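Let them scoop beans

Sep 13, 2019

I have sat through plenty of student robotics finals, and I love them, sparks and shouting and all. But the best robotics teaching I've seen in years came from the Flamus club at Stedilska, whose members spent most of August trying to get an arm to move beans from one container to another. That was the whole project! A bowl, a basin, a clear cup, and a rule that the arm had to do it 30 times in a row before anyone was allowed to call it finished.
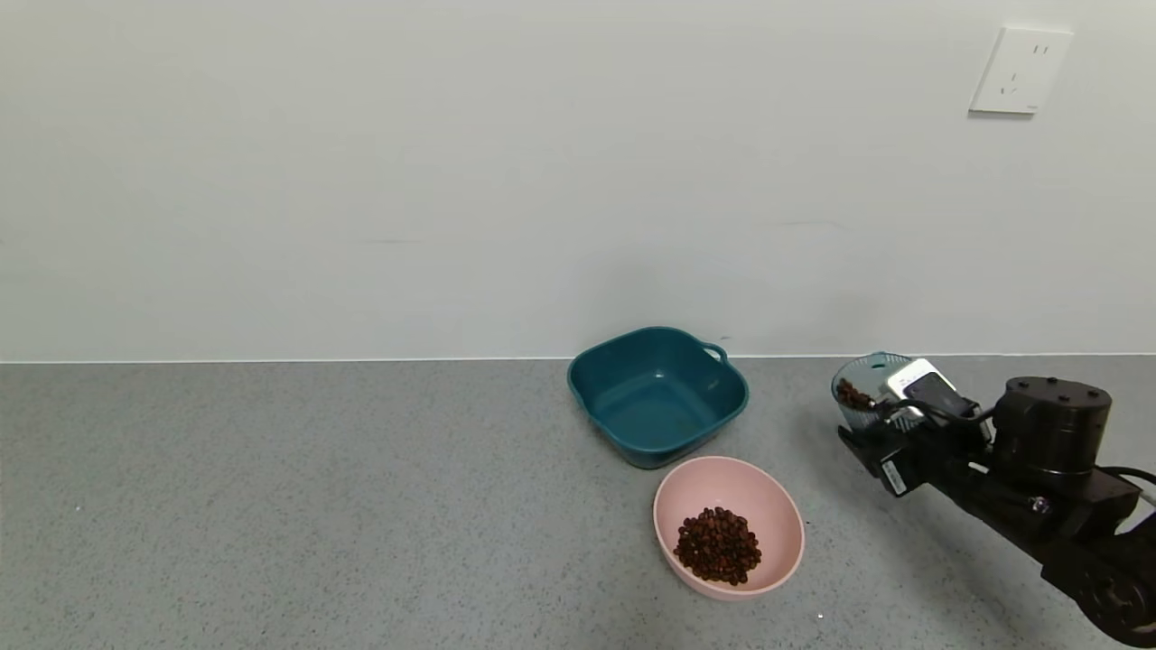

Why beans, when a competition kit comes with nice regular blocks?

Beans roll, pile up and slide over each other, so the arm meets a slightly different heap on every try. A block sits where you left it, and a student can get a good score by fixing a few positions and replaying them.

I'd go further and say that every school club should do a pouring or scooping task before it enters anything with a trophy. The Flekach league, which many of our local schools join, gives teams 340 pages of rules and then rewards speed above everything. Students learn to read rules very well. They learn much less about why a thing that worked before lunch has stopped working after it, and that (to my mind) is the good bit, the bit where people crowd round a laptop and argue happily for an hour.

Cost comes up whenever I say this in the staff room, and it's a fair worry. An arm is dear. A club can share one, though, as the Flamus students did with the neighbouring Wong college, and everything else can come out of a kitchen cupboard.

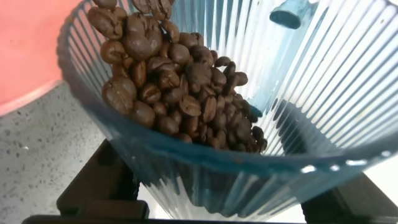 Judging is where I'd most like to see a change. Give marks for what students notice and write down, with the finished run as a small part of the total. A club that records how the beans end up heaped to one side of the ribbed plastic, with a thin tail trailing off across it, has plenty to talk about: tilt, grip, how deep to dip next time. I'd happily hand over a prize for a notebook full of that sort of thing. My own students start on lentils next month and I can't wait.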